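Rulby Sara 80 Under-Counter Water Filter
Two-stage cold water filter for kitchen sinks, with separate faucet

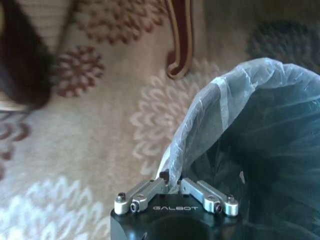 Overview

The Sara 80 is a two-stage filter that fits in the cabinet under a kitchen sink and feeds its own small faucet. It is connected to the cold supply line only. The existing kitchen faucet keeps its full flow and is not filtered.

Stage one is a pleated sediment cartridge that holds back sand, rust flakes and pipe scale. Stage two is a pressed carbon block for chlorine taste and odor. The unit does not soften water and does not remove dissolved salts. It is meant for water that is already safe to drink. Do not use it on a well or tank supply without disinfection ahead of it.

The Sara 80 replaces the Casado under-counter unit. The mounting holes are in the same position, so the old bracket screws can be used again. The housings are different and the cartridges do not interchange.

Specifications

Model: Sara 80
Stages: 2 (sediment, carbon block)
Maximum inlet pressure: 80 psi
Width with bracket: 11 in
Clearance below housings: 2 in
Inlet and outlet: 3/8 in push-fit
Faucet tubing: 1/4 in
Sediment cartridge life: 200 gallons
Carbon cartridge life: 400 gallons
Water temperature: cold supply only
Housing: white polypropylene
Housing seals: EPDM
Faucet finish: brushed nickel or matte black

Cartridge life is stated for city water with low sediment. Older buildings with galvanized pipe will load the first stage sooner. A drop in flow at the filter faucet usually means the sediment cartridge is full. Carbon cartridges give no such sign and should be changed by volume.

In the box

Twin housing with bracket
One sediment cartridge and one carbon cartridge, fitted
Filter faucet with base plate and nut
Supply tee with shutoff valve
Tubing, one inlet length and one faucet length
Housing wrench
Four bracket screws
Printed instructions

Not included: drill, hole saw for the faucet, pressure reducer.

Installation notes

Check the supply pressure before ordering. If it is above the rated maximum at any time of day, a pressure reducer must be fitted ahead of the tee. Night pressure is often higher than day pressure, so take a reading late in the evening as well.

Mount the bracket on a solid side wall or back wall. Thin cabinet backs will flex when the housings are unscrewed. Leave the stated clearance underneath so that the housings can be lowered off the heads.

Cut the tubing square with a tubing cutter. Scissors leave an oval end that can leak at the push-fit collar. Push the tube in until it stops, then pull back on it. It should not move.

Open the shutoff valve slowly with the filter faucet open. Let the water run for five minutes and discard it. Gray water at first is fine carbon dust from the new block. Check all joints again the next morning.

Changing cartridges

1. Close the shutoff valve and open the filter faucet to release pressure.
2. Place a tray under the housings.
3. Unscrew the housing with the wrench supplied.
4. Discard the old cartridge. Rinse the housing with plain water.
5. Wipe the seal, inspect it for nicks and apply a thin film of silicone grease. Petroleum jelly will swell the seal.
6. Fit the new cartridge and hand-tighten the housing.
7. Open the valve, flush as for a new unit and check for drips.

The wrench is for removal only. Overtightened housings are the most common cause of cracked threads returned to us.

Spare parts

Sediment cartridge, Sara series
Carbon block cartridge, Sara series
Seal pair with grease sachet
Housing, single
Shutoff tee
Filter faucet, complete

Casado cartridges remain available while stock lasts. Casado housings are discontinued.

Ordering

Units and spares ship from the Grerkelau warehouse. State the faucet finish when ordering. Opened cartridges cannot be returned. For trade orders and questions on fit, contact Yulan Gu at the parts desk.

Page revised 3 May 2021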